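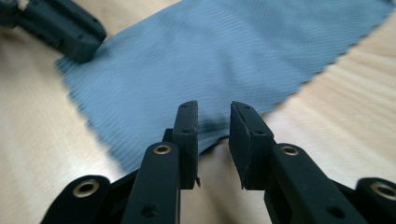 **Figure 1.** Ribbed cleaning cloth with pinked edges on the wood-grain test surface, before scoring.

### 3.2 Initial State of the Cloth

The condition in which a cloth is presented to the folder has received less attention in the folding literature than the fold itself. Most protocols specify a cloth "laid flat" and leave the meaning of that phrase to the operator. In our pilot work at the Doneck site, two operators given this instruction produced starting states that differed in rotation, in the depth of residual folds, and in the distance between the cloth and the near edge of the table. The final fold quality was then hard to interpret, as a poor result could follow either from a poor fold or from a poor start. We therefore treat the initial state as a variable and describe it in terms of three properties: orientation, residual relief, and edge legibility.

*Orientation* is the angle between the long axis of the cloth and the near edge of the table. A cloth is recorded as lengthwise when its long axis points away from the person folding, as crosswise when it runs parallel to the near edge, and as diagonal in all other cases. The cloth in Figure 1 is diagonal. We did not subdivide the diagonal class. Ametepe and Lencho, who coded the pilot material independently, could separate the three classes without difficulty but disagreed often when asked for an angle, mainly where a fold in the cloth made its long axis unclear.

*Residual relief* covers everything that keeps the cloth from lying in a single plane. We distinguish ripples, which are shallow and have no sharp line; creases, which have a line but little height; and bunched folds, in which the fabric stands up from the surface or covers part of itself. The classes are not exclusive. Soft ripples across most of a cloth may occur together with a darker crease through the middle and a bunched area at the lower side, and in such a case all three are entered. The record does not include height. An attempt to measure it with a depth gauge in March was dropped because contact with the gauge altered the relief.

*Edge legibility* is the share of the outline that can be followed by eye without touching the cloth. It was scored by side, with each side marked as open, partly covered, or hidden. 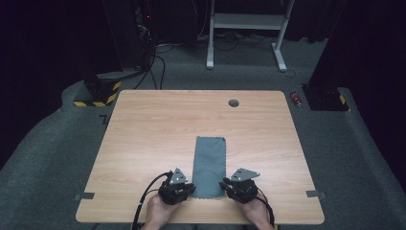
The choice of cloth was governed mainly by the third property. Hemmed cloths, such as the Hemaveo kitchen towels used in the pilot, have a thickened border that resists bending and tends to lift at the corners after unfolding. This lift is easily mistaken for residual relief. Pinked cloths have no hem, and the cut edge has the same thickness as the body of the fabric. The zigzag border also gives the coder a clear marker. On the blue-gray cloth laid lengthwise on the table, the teeth can be followed along the short far end and up the left side, although the lower part of the same cloth is slightly rumpled. A coder can thus mark these sides as open and treat the rumpling separately. With the hemmed towels, coders tended to let relief in one part of the cloth lower the legibility score of the whole.

A second consideration was the weave. The ribbed texture of the cloth in Figure 1 consists of closely spaced parallel lines, and these lines change direction wherever the fabric bends. Coders were permitted to use this change as evidence of a ripple when shading alone was inconclusive. The rule matters under uneven light, where a bright area on one part of the cloth may hide shallow relief that would be plain elsewhere. Kurtuluş proposed a stricter version of the rule, in which a ripple is entered only if both shading and line direction support it. We did not adopt this version, as it excluded shallow ripples that both coders had marked without hesitation.

The table surface was held constant. Its light color gives adequate contrast with the blue-gray fabric, and the horizontal grain provides a visual reference for judging orientation. Two drawbacks should be noted. The surface has a slight gloss, so reflections may lie close to an edge of the cloth and make a short stretch of the outline harder to read. There is also a small round cable opening near the far edge. Cloths were placed clear of this opening so that no part of the fabric could sag into it or catch on its rim.

Each initial state was scored on paper by Ametepe and Lencho before the first fold was made, and disagreements were settled by Wieser, who had not taken part in the placement. The full set comprises 100 initial states. Sheets on which a side had been left blank were returned to the coder concerned and completed from the stored views; they were not filled in by inference from the other sides. The Zerness cotton squares described in Section 3.1 were scored with the same sheet but are analyzed separately, as they have no long axis and orientation cannot be assigned to them.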